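Search the handbook Go

Dastholm Robotics Club Handbook
Section 3: Setting Up the Shirt-Folding Table

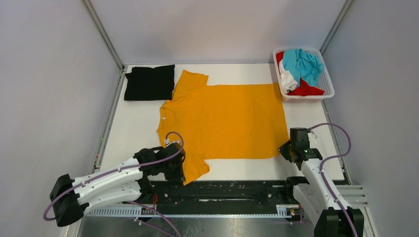 Before you start

Welcome to the folding table! Most of our new members begin with this task, and we hope you'll enjoy it as much as we do. Please read the whole section through once before you touch anything - it saves a good deal of walking back and forth, and the steps make more sense when you know where they are heading.

You will need the club laptop with Avura installed, the key to the power box, and a basket of clean laundry. T-shirts in a strong color are the nicest to learn on, as they stand out so well against the white tabletop.

Setting out the table

1. Check that the power box is off. The little light by the key should be dark.

2. Wipe the white top with a dry cloth and let any lint go in the trash, not down into the rails.

3. Put the basket at the rear right corner. The rear left corner is for the folded pile, so keep the middle of the table free for the shirt you are working on.

4. Lay one T-shirt flat on its side, with the neck toward the left wall and the hem toward the right. Smooth it gently with your palms. A few soft creases are fine, and a sleeve may hang a little over the front edge on the larger sizes.

5. Look at the purple cables on both arms. Each one should have a loose, easy loop near the wrist. If a cable looks tight or is caught on an elbow, free it now, while the power is still off.

CAUTION: Keep hands, hair and hoodie strings away from the arms once the key is turned. Both arms can move at the same time.

Starting up

6. Turn the key and wait for the light to stay green.

7. Open Avura, choose the Adano profile and set the speed to 46. Please leave it there until you have done your first 3 shirts with a mentor - after that you may go up to 92.

8. Press Home, let both arms settle, and then press Begin.

Note: The Suwannarat profile is kept for the towel team. It reaches farther toward the back wall, so please don't borrow it for shirts.

If the grippers miss the hem, press Pause, turn the key off, smooth the shirt again and go back to step 6. Write the try in the logbook either way, even the messy ones.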